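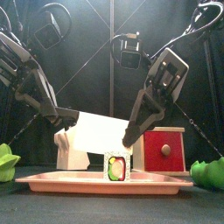 Monday, September 2, 2019

I got my brown shoes back from the repair shop on Saturday, and since I told a couple of people I'd write down how it went, I'm using the holiday to do it.

The shoes are plain cap-toe oxfords from Zenthorpe. I paid $300 for them, which at the time was more than I had ever spent on anything that goes on my feet. Before that I bought whatever was on the sale rack at the mall, wore it to work until the sole split, and threw it out. I did that for most of my working life. The Zenthorpes were supposed to be the end of that, and for a few years they were. Then this spring I noticed my left sock was wet after I walked in from the parking lot. I took the shoe off at my desk and pressed on the middle of the sole with my thumb, and it gave like a ripe peach. The leather there had worn down so thin that another week or so would have put a hole in it.

I put them in the closet and did nothing for months. I wore my black pair with everything, including the brown belt, and I'm sure people noticed.

What held me up was not knowing what I was supposed to ask for. The company will take its shoes back and rebuild them at the factory. You mail them off, wait a good long while, and they come back looking close to new. It costs a bit less than half the price of the shoes. I had the form filled out and then read through a lot of comments from people who had used the service. Most of them were happy. Several said their shoes came back feeling tighter, as they had been stretched over a factory last again and had to be broken in a second time. Mine took a whole winter to break in and I wasn't interested in repeating it. So I went looking for somebody local.

There used to be a repair counter in the strip mall near us, next to the dry cleaner. It's a phone store now. The dry cleaner still takes in shoes but sends them out, and couldn't tell me where. The place I ended up using is Lu Shoe Repair, at 417 Ledar Street, downtown by the old bus station. Parking is bad. There's a lot behind the building, but you come into it from the other street, and I went around the block twice before I saw the entrance. They close at noon on Saturdays and don't open at all on Sundays. The sign says cash or check, but they do take cards now.

It's a small shop. There's a counter, a wall of shelves with finished shoes in paper bags, and the machines in back, which are loud enough that you have to wait for a pause to talk. The owner turned my shoes over, bent them, looked inside, and asked how I wanted them done. I said I wanted them fixed. That was not enough of an answer, so we went through it.

The first question was leather or rubber. Mine had come with full leather soles. Leather breathes better and looks right with a dress shoe, and it's slick on a wet floor and wears out sooner. A full rubber sole lasts longer and grips, but it changes the look from the side and makes the shoe a little heavier. I walk across a tile lobby every morning and have nearly gone down in it more than once. I was leaning toward rubber. The owner suggested a new leather sole with a thin rubber piece glued over the front half, the part that touches the ground. It's 2 millimeters thick and you can't see it unless you're looking for it. When it wears through, they pull it off and glue on another for the price of a decent lunch, and the leather underneath stays untouched. I went with that.

I've since read that some people are strongly against those rubber pieces and say they trap moisture in the leather. Other people who seem to know just as much say that's nonsense. I don't have an opinion. I'll find out in a few years.

The second question was heels. I hadn't thought about them at all, but the back outside corners were worn down at a slant on both shoes. Apparently that's how most people walk. The top layer of the heel is meant to be replaced, and it's a cheap job if you do it before you've worn into the layer above it. I had worn into the layer above it. So that was extra, and it was my own fault.

The third was the inside. The lining at the back of the right shoe had a worn spot where my heel rubs, mostly from years of jamming my foot in without untying the laces or using a shoehorn. They put a leather patch over it. It came out very neat. It's a slightly different color from the rest of the lining and no one will ever see it.

I also asked about the cork. Under the insole there's a layer of cork that packs down to the shape of your foot over time, and some of that gets replaced when the sole comes off. I was worried about losing the fit. The answer was that they only fill in what's crumbled and leave the rest alone. I can tell a small difference under the ball of my right foot. It was a little high the first day I wore them and I've mostly stopped noticing.

The whole thing took just under three weeks. I won't give the price, as it depends on what you need and I don't want anybody walking in there quoting me. It was less than the factory, and I didn't have to pay for shipping.

As for whether it was worth it, I did the arithmetic and I think so. My old way was a cheap pair every year, sometimes two pairs in a bad winter. I went back through what I could find in my bank records, and in the years before I bought the Zenthorpes I spent more than $700 on shoes I no longer own. Some of those I disliked from the first day. The brown ones have now cost me the original price plus one repair, and they should go for years before they need another.

That only works if the shoe can be resoled in the first place. Many can't. If the sole is just glued on, a shop can sometimes glue on a new one, but often the upper isn't worth the trouble. You want to see stitching that goes around the edge of the sole and holds it to the strip of leather above. Be careful, though. I have a pair of casual boots, from a brand called Okska, with very handsome stitching around the edge. I brought them along on my second trip and was told the stitching is decoration. It's molded or run through the edge and doesn't hold anything. I like those boots and will keep wearing them, but when they go, they go.

I've also changed how I look after the shoes, since the owner gave me a short lecture when I picked them up.

I don't wear the same pair two days in a row now. Leather takes in sweat and needs a day to dry out. I had heard this before and took it for something shoe companies say so you'll buy another pair. But the insoles on my black pair, which I wore every day all summer, are in sad shape, and they're newer than the brown ones.

I use shoe trees. Plain cedar, nothing special. They go in when the shoes come off and stay in until the next time. The creases across the toes are noticeably flatter than they were.

I use a shoehorn. I keep one by the front door and it took me about a week to remember it was there.

For cleaning, I had been doing it wrong, or at least too much. I was putting on wax polish nearly every weekend and never taking any off, so there was a thick, dull layer that cracked where the shoe bends. The shop stripped that. What I was told to do now is brush them with a horsehair brush after wearing them, wipe them with a damp cloth if they need it, and use a small amount of cream once a month or when they look dry. Small means what you can pick up with a corner of the cloth. Let it sit a few minutes, then brush again. Wax is only for the toe and the heel, where the leather doesn't bend, and only if I want the shine. I do like a shine, so I do the toes on Sunday night while the news is on.

If they get soaked, I stuff them with newspaper and leave them on their sides away from the radiator. I used to put wet shoes right up against the radiator. I ruined a pair of loafers that way in my twenties and somehow didn't learn from it.

Laces are the other thing. I replaced mine with waxed cotton ones the same day. The old ones had gone fuzzy in the middle and one had lost its tip. Measure the old pair before you buy, or count the eyelets, because the first ones I bought were meant for boots and I could have tied them behind my knees.

I'm taking the black pair in later in September. They only need heels at this point, and I'd like to get them done before they turn into a bigger job. I also have a pair of suede shoes with a water stain on one toe, and I'm going to bring those along and ask. I've read to use vinegar, a pencil eraser, an emery board and steam from a kettle, depending on who you believe, and I'm not going to try any of them until somebody who works on shoes has looked at it.

If you know of a good place to get a belt cut down, let me know in the comments. The shop can punch another hole in mine but the buckle on it doesn't come off, and the end is already most of the way around to my back pocket.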